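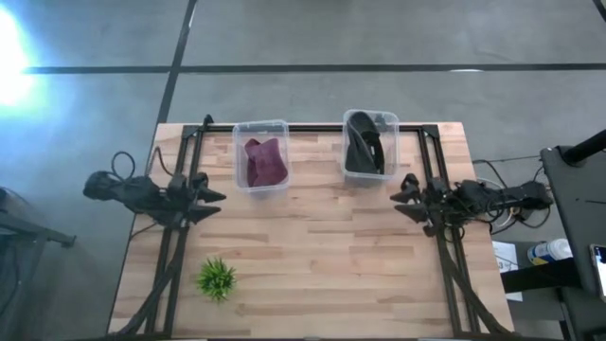 Karnilitz Residents' Forum
Minutes of the open meeting, 10/1/25

The chair opened the meeting a little after the hour and thanked everybody for coming out in such miserable rain, with a special welcome to the families from Hondard who were joining us for the first time (and who brought the most wonderful flatbread, thank you again!). The minutes of the April meeting were read and accepted with one correction: the march to the regional offices set out from Mwakyusa Square and not from the bus station.

Protest permit. The secretary reported that the city has still not answered our request to hold a peaceful march against the closing of the Skorkier border crossing. The petition now carries 904 signatures, 107 of them from relatives living abroad, and it was warmly agreed that this is a fine result for a summer's work. A second letter will go to the mayor's office asking for a reply in writing.

Families on the other side. There was a long and heartfelt discussion about people who can no longer visit parents or get to work across the line. Several members told of the detour through the mountains, which takes 4 hours each way when the road is open at all. The meeting agreed to collect these accounts, with names left out for anyone who prefers it, and send them to the newspapers.

Phone service. Members in the lower villages said that calls and messages have been dropping in the evenings. Opinions differed on whether this is deliberate, and the chair gently asked that we keep to what we know until the phone company replies.

Stewards. We have 2 trained stewards and would dearly like more. Please speak to the secretary.

Any other business. The banner needs new poles. The kettle has been mended.

Next meeting: same hall, date to be posted on the door.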